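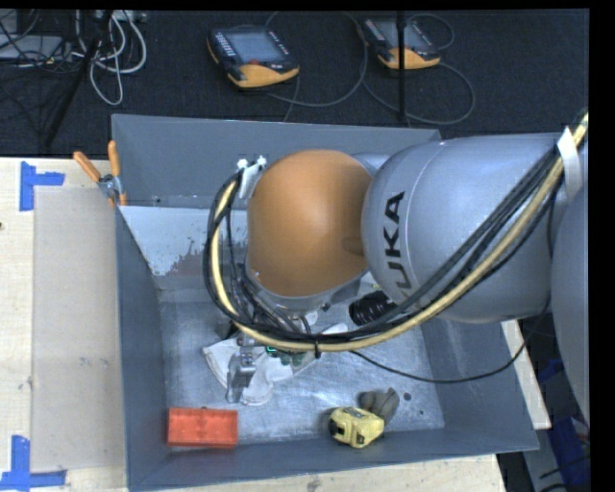
Evening all, and welcome to the football bit of the newsletter. I'm writing this at the kitchen table with a cold cup of tea and no voice, having spent most of yesterday afternoon shouting at grown adults who can't hear me from that side of the pitch anyway.

So, the cup. We're through! Nelari Town Reserves 2, Miah Athletic 3, after extra time, and if you left when it went to 2-0 (I saw you, there's only the one gate) then you've got some catching up to do.

The first half was dreadful. We kept trying to play out from the back on a surface that looked like a ploughed field, and both of their goals came from us giving it away in front of our own box. The first was a decent finish, I'll give their lad that. The second went in off our own centre half's knee and I don't think he wants to talk about it. Their supporters had a drum. I've nothing against a drum as such, but the man hitting it only knew the one rhythm and he carried on with it all through half time.

Then Shamim Yousafzai came on. I've been banging on about Shamim in this newsletter since December, when she took over the coaching and half of you wrote in to say a player-coach never works at our level. Well! She put herself in central midfield, moved the full backs up by what looked like half the pitch, and we were a different team. The first one back was a header from a corner, all a bit of a scramble, and the second was a free kick from so far out that I'd started looking in my bag for a biscuit and missed it leaving her foot. I saw it go in, though. Top corner, keeper nowhere.

It was 2-2 on 87 minutes and by then I'd have taken penalties. Extra time was mostly people with cramp. Both sides had used all their subs, and the winner came from a long throw that nobody cleared, with our left winger sticking out a toe at the back post. Cue a heap of people by the corner flag and me hugging a complete stranger who turned out to be the away physio's dad. Lovely chap. Took it very well.

The gate was 237, which is our best for a cup tie in all the time I've been doing this, and the tea hut ran out of rolls before kick-off. If you were one of the people who got a burger in two slices of white bread, sorry about that. More rolls next time.

Now the draw. We've got Fidix Rovers, away, in the quarter-final, on 23rd March with a two o'clock kick-off. I know what you're all going to say. Yes, they beat us in the league, yes, it was five, and yes, I was the one who wrote beforehand that they "looked beatable on the break". I stand by it. They do leave a lot of room behind when their full backs go, and we didn't have Shamim on the pitch that day, she was on the touchline with a bad ankle. They're a big physical side and very good at set pieces, so if we can stop giving away daft free kicks on the edge of the area we've got a chance. My prediction is 1-1 and us on penalties, and my predictions this season have been awful, so do what you like with that.

We're putting on a coach. It leaves from the Zullico car park (the top one, by the recycling bins, not the one with the barrier) at half past eleven. Seats are £12 for adults and under-16s go free if they're with somebody. Pay on the day, cash if you can, but please put your name down at the bar beforehand so we know what size of coach to ask for. Last year we ordered the big one and rattled about in the back like peas. It'll leave Fidix straight after the final whistle, or after penalties, and it won't wait for anyone who's gone looking for chips.

If you're driving yourself, don't use the little lane behind the ground. It's residents only and they've got very hot on it. There's parking at the school across the road and you come in past the bowls green.

Team news, as far as I know it. Our keeper has jarred his wrist but says he's fine, which is what keepers always say. One suspension to serve, for that silly booking for kicking the ball away (you know who you are, and so does your mum, she was stood next to me). Otherwise everyone's fit, and we've got a couple of the under-18s training with the first team who may well make the bench. I watched them the other evening and the taller one has a really lovely left foot. Bit shy of a header.

League form I'm skating over. We're ninth, we've drawn too many, and there are two home games before the quarter-final that we really do need to win if we're going to stop looking nervously at the bottom three. Fixtures are on the board in the clubhouse and by the turnstile, same as ever.

Couple of odds and ends before I go and find some throat sweets. Somebody left a green bobble hat and one child's glove on the main stand steps, and they're behind the bar. The raffle meat tray went to ticket 18, pink, still not collected, and it's in the clubhouse fridge taking up the room where the milk goes. And whoever has borrowed the good pump, please could we have it back before the next home game.

See you at the top car park, bring a scarf.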